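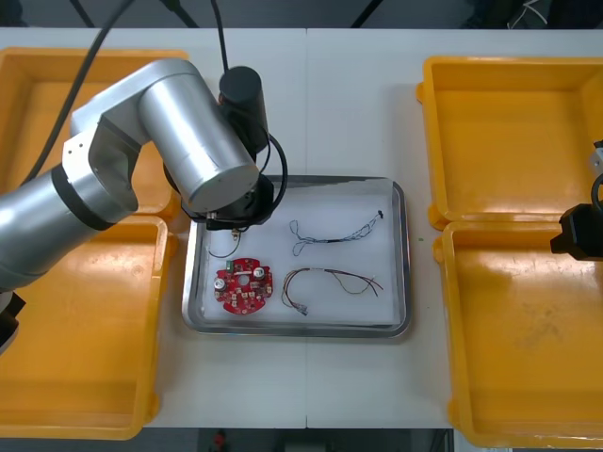 Turneck Rock Shelter, Trench B - Project Report
Edem Kwofie, Amerley Opoku, Akua Sowah
Supervisor: Kalevi Oksanen
December 16, 2019

What we wanted to know

Whether the animal bone in the lower layer at Turneck was left by people or by carnivores. Older notes from the site say "hunters' camp" and leave it there. No cut mark counts, no drawings.

Material

966 bone fragments from the lower layer, all from Trench B. Most smaller than a thumbnail. We left out anything from the top of the trench, too much mixing from goat burrows (sorry - porcupine burrows, goats are the dung layer). Stone tools went to Nkrumah Sulemana's group, see their report.

Method

Dry brushing first, then water only where the dirt was stuck on hard. Each piece looked at with a hand lens under a low lamp. Anything with a line on it went under the microscope. Two of us scored each mark without seeing the others score. Disagreements went to Kalevi.

Sorted by: cut mark, tooth mark, root etching, trampling, not sure.

Results

400 fragments could be put to a body size class. Mostly small antelope, some hare, one piece of tortoise shell. Cut marks on 13 pieces, nearly all on limb shafts. Tooth marks are more common but shallow. Several limb bones broken while fresh, with curved edges and smooth breaks. Burning on a few, all from next to the ash patch by the back wall.

Two pieces have a tooth mark running over a cut mark. So people first, then something chewing the leftovers. Two peices is not a lot.

Problems

Root etching is bad on the Kpodo side of the trench and probably hid marks. Bag labels from the January season were smudged, so we couldn't place some bags by depth and dropped them. Also ran out of time for the tooth wear.

Still to do

Refit the long bones. Compare with Dondolel, where the bone count is over 1,000 and already published. Amerley has the spreadsheet, ask her before changing any codes.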